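Vendenholm Stores Newsletter, September

MIXED-ITEM BINS: FLOOR PLATES, WALL ANGLE AND LOADING

The sheet-metal bins at the mixed-item stations have been in use long enough to replace the provisional notes in the June issue. The items below apply to the open-top bins with sloping walls. The straight-sided Flondell totes on the shelving are covered by their own sheet, which has not changed.

Wall angle

The walls slope at 30 degrees from vertical. Most loose goods slide down them unaided, and the exceptions are known. Soft items with a rubbery or napped surface stay where they land, usually partway up. Light hollow items behave the same way if a flat side meets the wall. An item leaning on the wall is acceptable provided it is stable and its lowest point touches the floor plate. An item held up by its neighbors will drop when one of them is taken out, and it should be laid flat during loading.

We looked at a steeper wall on one trial bin from Kowalczyk. Goods slid better, but the usable floor grew at the expense of hand clearance along the rim, and people were scraping their knuckles. The trial bin has gone back.

Floor plates

The floor of each bin is a separate plate. It takes nearly all of the wear, and bare metal shows through within the first months, starting near the middle and spreading outward. Bare metal alone is no reason to replace a plate. The criteria are:

Any raised burr that catches a cotton cloth drawn lightly across the surface.
Any dent deep enough to hold a small round item in place when the bin is tipped by hand.
A gap of more than 2 mm between plate and wall at any point.
Rust that returns after one cleaning.

The third criterion produces the most replacements. Plates creep. A plate that was square to the walls in spring may be visibly turned by late summer, and thin items such as cards, blister packs and flat keys then find their way underneath. If the plate has turned but the gap is still within limits, loosen it, square it and retighten it. Note the date on the tag.

Replacement plates come from Vumetti in packs and are kept on the lower shelf of the metal rack. The protective film must come off both faces. Several plates were fitted with the film left on the underside, and they rock.

Loading

The mixed-item stations take goods of unlike shape, and this is where most of the questions come from. The weight limit is unchanged. The limit on fill height is more often reached, and it is measured at the tallest item, with nothing allowed above the lower third of the wall. In practice this gives a single layer with open floor between the pieces. A second layer is permitted only for flat boxed goods of one kind.

Cylinders go in lying down. A standing cylinder gives a better count per bin, but it falls at the first knock and takes its neighbors with it. Lay the cylinder along the long side where there is room. If it must lie across the bin, put something blocky next to it on the open side. Tapered containers roll in an arc and end up in a corner more often than people expect, so check the corners before signing the tag.

Figurines, toys and other lumpy goods have no preferred position. Put them in last, next to a wall, with the heaviest end down. Long thin projections should point toward the center of the bin. A projection trapped in the angle between wall and floor is the usual cause of snapped parts, and those are still being booked as transport damage when they are in fact loading damage.

Small items are best kept apart from large ones. If a small item has to share a bin, place it in open floor with clear space on at least two sides.

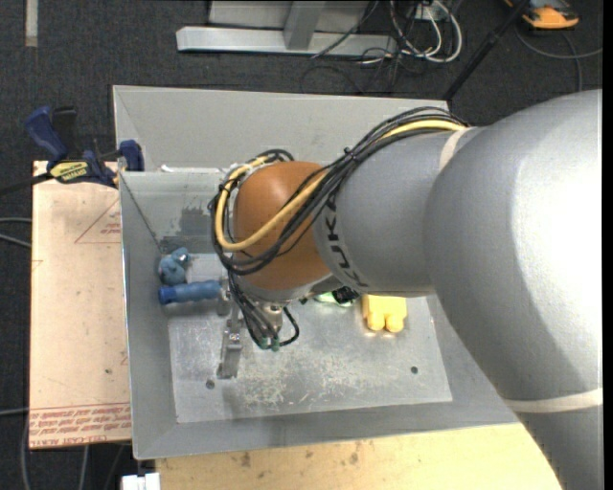

Color is worth a thought when the operator has a choice. Gray and pale blue goods are hard to pick out against bare metal in the evening, when the overhead light comes in low along the north row. Yellow, green and strong blue items cause no trouble. Two pale items of similar size should go into separate bins if there is space at the station.

Counting

The last full check covered 970 bin loads. Of these, 71 were recorded as nonconforming. Fill height was the largest group, followed by items lodged on the wall. Plate faces accounted for a handful, all of them on two older bins whose plates have since been changed. The check did not separate day loads from evening loads, and the tag will get an extra box for this from the next print run.

Cleaning

Dry brush first, then a damp cloth, then a dry cloth. Brush toward the short wall and lift the dust out with the flat pan. Solvent wipes leave a film on the plate that makes boxed goods stick in warm weather, and they have been withdrawn from the stations. Adhesive from labels can be taken off with the plastic scraper. Metal scrapers raise exactly the kind of burr described above.

The seam where the walls meet collects paper fiber, especially after a run of cartons. A stiff nylon brush clears it. Compressed air moves the fiber into the next bin.

Tags

The old yellow tags may be used until the box is empty. On these, write the plate date in the field marked "remarks". The new tags have a separate field for it. A bin without a tag is treated as unchecked and goes back to the bench, whatever its condition.

Still open: the rubber edging on the rims. Two samples are on test at stations on the north row, one glued and one clipped. The glued sample has begun to lift at a corner. The clipped sample stays on but narrows the opening slightly. Comments go on the sheet beside the rack before the end of the month.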